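Comparing finger pads on hand-held grippers: foam, silicone and bare plastic
Speaker notes, Wed 6 December, internal methods session

Slide 1. Title
Leave the title up while people sit down. Slot is 22 minutes including questions. Mention that the test logs are on the shared drive under Ratirus and that the printed handout has the full table, so there is no need to copy numbers down.

Slide 2. What we compared
Three pad types on the same pair of parallel fingers: open-cell foam, cast silicone from Jelberg, and the bare printed face as a baseline. Same camera, same mount, same controller firmware throughout. The only thing changed between blocks was the pad. Rodel Cabanatuan did the swaps and logged the finger gap before every block.

Total of 207 trials across all three. State clearly that the blocks are not equal in size. The silicone block was cut short when one casting split at the corner, and the replacement came from a different batch, so those trials are excluded.

Slide 3. Task set
Pick a cup out of a dish rack, put it on the table, return it to the rack. Cups and mugs only. We left plates out at this stage: they need a different approach angle and would have mixed two questions together.

The rack matters more than the cup. A cup standing on an open table can be approached from any side. In a rack the wires limit where the fingers can go, and the cup seldom stands straight. 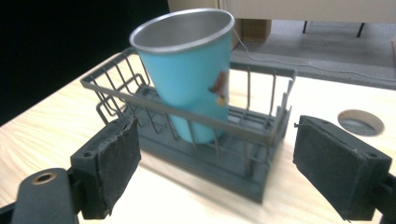 Genalyn Dumlao

Slide 4. Approach geometry
Keep the rack view up for this part. Point out the tilt of the cup, to the left as seen from the tool. It is also tapered, wider at the top. Two parallel pads closing on a tapered wall make contact near the rim first, and the lower part of each pad does little work. Foam takes up part of that difference by compressing. Silicone takes up less. The bare face takes up none.

Point out the front wires crossing the lower part of the cup. For a grasp inside the rack, only the part of the cup above the rim of the rack is open to a side approach. Operators who went too low touched the wire before they touched the cup. Log code 7 is "contact with rack before contact with object", and it is counted separately from a failed grasp.

Slide 5. Results by pad
Read the ranking, not the full table. Foam had the fewest slips on the lift. Silicone had the fewest slips on the return, when the cup is lowered between the wires and small knocks are common. Bare plastic was last on both, and worst on smooth metal.

Say plainly that foam and silicone are close. With blocks of this size I would not defend a ranking between them on lift alone. The gap to bare plastic is large enough to defend.

Slide 6. Wear
Foam frays along the top edge of the pad. Go back to the rack view if asked; the left pad shows it. Fraying on its own did not change the slip count in our logs. Loss of thickness does matter: it shifts the closed position and the width reading drifts with it. Kristine Fajardo now measures pad thickness at the start of each day and enters it as an offset.

Our rule at present is to replace foam as a pair, never singly. Silicone pads are expected to last 2,000 cycles according to our own bench rig. We have not confirmed that figure on real objects.

Slide 7. Camera exposure
Short slide. Strong light on a pale tabletop washes out an area between the fingers, low in the view. Auto exposure then pulls the rest down and the inside of a dark rack loses detail. Fixed exposure set on the rack gave steadier tracking, at the price of a brighter table. We accept that, as the table surface carries little of use for this task.

Felicidad Malabanan has comparison clips from October. Offer them, do not play them — the projector makes both settings look alike.

Slide 8. Controller
The Drusano controller and the older Rathnayake board were both tried with foam pads only. Closing force was matched with a load cell before each block. No difference in slips. The Drusano reports finger width at a higher rate, and this made the moment of contact easier to find in the logs. If the question of cost comes up, pass it to Renato Agbayani.

Slide 9. Open points
Wet cups have not been tested. Handles were ignored: mugs were grasped by the body wherever possible. Pad width was not varied, and a narrower pad might clear the rack wires at a lower grasp height. That is the next block, with foam first.

Leave slide 9 up for questions. Spare slides 10 and 11 hold the load cell calibration and the log code list.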